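The Key Wall, Huststead
Small improvements gallery, page 3 of 4

For years the keys at Huststead lived in a bowl, together with foreign coins, a dead battery and a quantity of fluff. Finding the right bunch was a form of archaeology. Last July we gave in and bought adhesive hooks: no drill, no dust, no argument over who had borrowed the spirit level. The missing spirit level may explain one or two things about the alignment.

Three hooks, one wall, keys on the right-hand one. 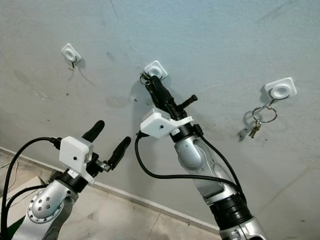
The wall itself is next on the list. It has its scuffs and specks, plus a fine dark crack that we have been meaning to fill since we moved in. The paint is Wesach eggshell, sold to us as wipeable. We have wiped it. It remains much as it was.

House rule: keys go on a hook, on their ring, the moment you come through the door. Compliance is patchy. Pockets remain popular.

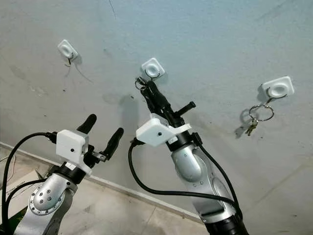
The spare for the Clundis shed is still missing, and anyone who finds it may keep the contents of the shed, chiefly flowerpots. Hooks came from Tripathi Hardware, in a pack of 4. The fourth is in the bowl.

Page added 7 March 2026. Next page: the shoe rack, before and after.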